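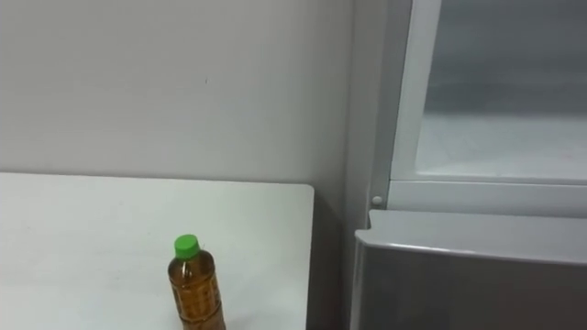
Jiltotby side table, white

Sold by Festix. Page last tidied up 23/06/2025.

I've been selling small kitchen furniture long enough to know that most people who ring us have the same problem: a bit of wall next to the fridge and nothing that fits it properly. Worktops stop short, trolleys roll away when you lean on them, and a proper dining table is far too much. The Jiltotby is the one I end up talking about on the phone (at length, sorry if you've been on the other end of that), so I've put what I usually say down in writing.

It's a plain white table with a matt top. No drawers, no hooks, no fold-out bits. You push the long back edge up to the wall and you've got a place to put the milk down while you hunt for something at the back of the shelf, or leave a bottle of tea while you get your lunch together. I have one in the kitchen behind our shop and I'm very fond of it!

Choosing the spot

Leave a gap between the table and the fridge. I go for 5 cm at home, wide enough to get a duster down there and for the side of the fridge to breathe a bit, but do look at what your fridge maker asks for and go with theirs if it's more. Before you order, open the fridge door all the way and see where it swings. Then open any room doors nearby as well. I had a lovely customer in May who measured everything beautifully and then found the larder door wouldn't open past halfway, and we had to swap the whole thing round to the other wall. No harm done, but it was a long afternoon for the two of us.

If you've got a skirting board, the top will sit a touch forward of the wall. Some people fill that with a strip of sealant. I wouldn't, you'll want to pull the table out now and then.

Living with a white top

People ask me whether it marks, and yes, it does. Any matt white surface will. You get grey scuffs from the bottoms of pans and tins, the odd smear, and little specks that you swear weren't there yesterday. On mine I mostly notice them when the place is clear and the light's coming in from the side, and the rest of the time I couldn't tell you where they are. 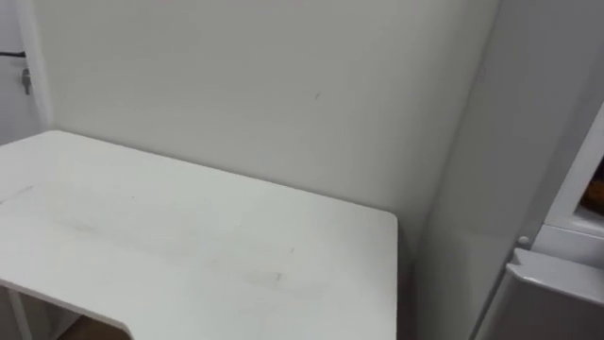

For everyday wiping I use a damp cloth and a drop of washing-up liquid, then a dry cloth straight after. For scuffs that won't budge, the Skureck cleaning block is what I keep under the sink. Wet it, squeeze it out well, and go gently in small circles. Please don't scrub like mad in one place, you can end up with a shiny patch and on a matt finish that bothers me far more than the scuff ever did. Try it near the back edge first if you're nervous.

Don't use bleach, scouring powder or the green side of a sponge. Hot pans want a mat under them, always. Coffee and curry should be wiped up when they happen, and turmeric in particular is a menace (ask me how my tea towels look).

Putting it together

It comes in one flat box. You'll want a cross-head screwdriver and a blanket or an opened-out cardboard box on the floor to protect the top while it's upside down. Get all the fixings in loosely first, stand it up, give it a wiggle, and only then tighten. There are 3 spare screws in the bag, so if you've got 3 left over at the end you've done it right. If you've got 8 left over, ring me.

Nip everything up again after 4 weeks or so of use. Mine had loosened a little by then and a quick turn sorted it.

What goes with it

The Thammasiri stool in natural is the one we sell most often alongside, and it's a comfy height for perching with a cup of something. We also do the Skureck blocks in a bag of 8, if you'd like to put one in with your order and save the postage.

Delivery and returns

We send to anywhere on the mainland. Islands too, but get in touch first so I can find out what the carrier wants for it. If you change your mind, keep the box, keep the corner protectors and drop me a line through the contact form before you send anything back. Tables returned with scuffs can't go out again as new, so do have a good look at it in your kitchen before you start chopping onions.

Any questions, ring the shop and ask for me. If I'm out on a delivery, leave a message with your measurements and I'll call you back in the evening.

Tove Egilsson
Festix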